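From: Kenji Lyons
To: pirihi-users
Date: September 11, 2017
Subject: Re: [pirihi-users] Index rebuild stalls on large archives

Jolene Ellery wrote:

> After moving our list archive to the new release, the nightly rebuild
> stops partway through and the log just repeats "waiting for segment".
> Killing it and starting over gets a bit further each time. The old
> release did the whole thing in one pass. Is there a setting I missed?
> Config is the stock one apart from the path.

The stock config is the trouble. Since the June release the merge step opens every segment before it writes anything, and the default segment size went from 4000 messages down to 400. An old archive that used to fit in a handful of segments now has ten times as many, and the merge runs into the open file limit of the account it runs under. It doesn't report this. It waits for a handle to come free, and none does.

Check the limit with ulimit -n as the same user that runs the cron job – your login shell may well give a different answer. If it comes back at 200 or so, that's your stall.

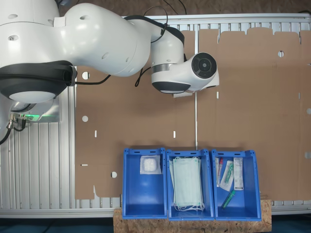
Two ways out. Either raise the limit for that user and leave the segments alone, or set segment_size back to 4000 in pirihi.conf and delete the contents of the segments directory before the next run. Don't skip the delete. Old and new sizes in one directory will merge, but the thread order comes out wrong and you won't see it until someone searches by date.

Restarting gets further each time because finished merges are kept. Left alone it would probably complete after enough restarts, but the index is locked the whole time, so searches will return stale results.

Clem Prendergast posted a patch that makes the merge work in batches of 4. It applies cleanly here, though I've only run it on the Numholm archive, and that one is small. Angus wanted to see timings from a bigger set before merging it. If you can run it on yours, post the last page of the log with merge_debug on.

Kenji

--
pirihi-users mailing list
To unsubscribe, send a blank message with "unsubscribe" in the subject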